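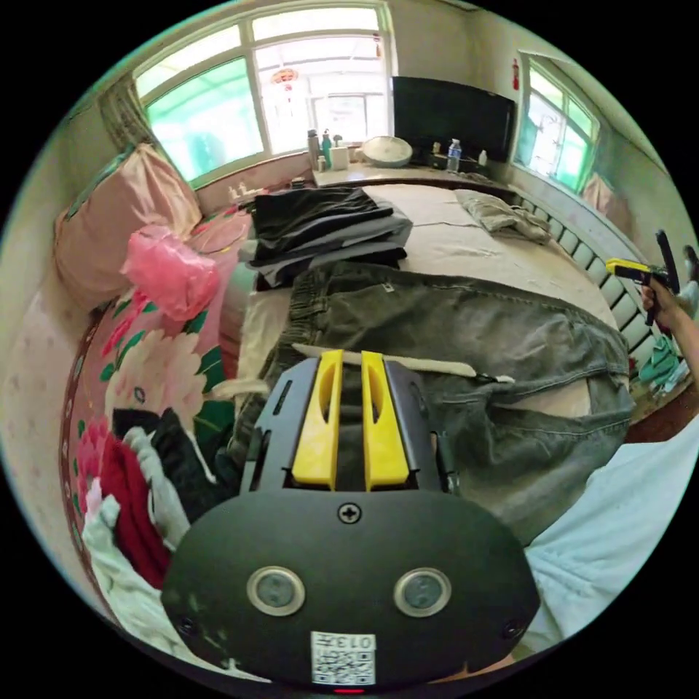 Household chores FAQ
Last updated 15/09/2023

Can a machine fold laundry yet?
Partly. In our bench runs, towels laid flat were folded correctly in 57 of 830 attempts. Trousers with elastic waistbands did worse.

Why are trousers difficult?
The waistband gathers, the legs twist, and dark fabric hides its own edges.

How long does one garment take?
About 14 minutes. Sorting a mixed pile is not included.

Does it work on a bed?
Not reliably — a soft surface moves with the cloth. Use a table.

Who maintains these figures?
Rekha Fernandes, Lerholm test group.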